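Comparing two parallel grippers on the small bench
7 January 2022

Readers of this journal will recall that in May I set out to replace the gripper supplied with our Undimach arm. The candidates were the Curko, a parallel-jaw unit driven by a linkage, and the Corkilel, which moves its jaws on a slide. Both have now completed the same schedule of 354 attempted picks, and the results are set out below in general terms.

The tests use everyday goods. Rolls of tape are particularly useful for this purpose, as they may be gripped by the rim or across the full width, and the two approaches place quite different demands on the fingers.
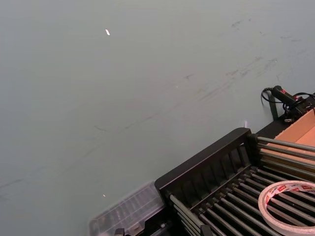 Each attempt was given 15 seconds from the start of the approach to a stable hold. Attempts that exceeded the limit were recorded as failures, even where the item was eventually lifted. The Curko failed 25 times under this rule. The Corkilel failed almost twice as often, chiefly on thin rims, where its wider fingertips required a more exact approach angle.

It should be noted that the controller settings were not identical. The Corkilel does not accept a force limit as low as the one I prefer, and I therefore used the lowest value it permits.
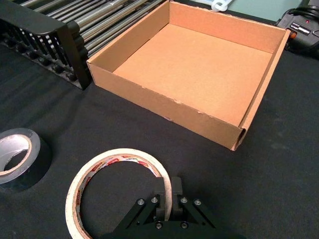 Fingertip wear was the second point of interest. I inspected the pads after attempt 121 and again at the close of the schedule. The Curko pads had rounded slightly at the outer corners. The Corkilel pads were in better condition, and owners who handle heavier goods may reasonably give this more weight than I have done.

Wrist camera placement also differs. The Curko bracket keeps both fingertips in view, which made it easier to review failed attempts afterward.

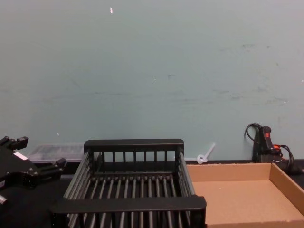

Gøran Åberg writes that he reached the opposite result with an Eide controller, and that the Corkilel performed well on thin rims once its closing speed was halved. He recommends repeating the rim picks at the lower speed before any purchase is made. I have accepted the suggestion, and the Corkilel will remain available for that work until the loan period ends.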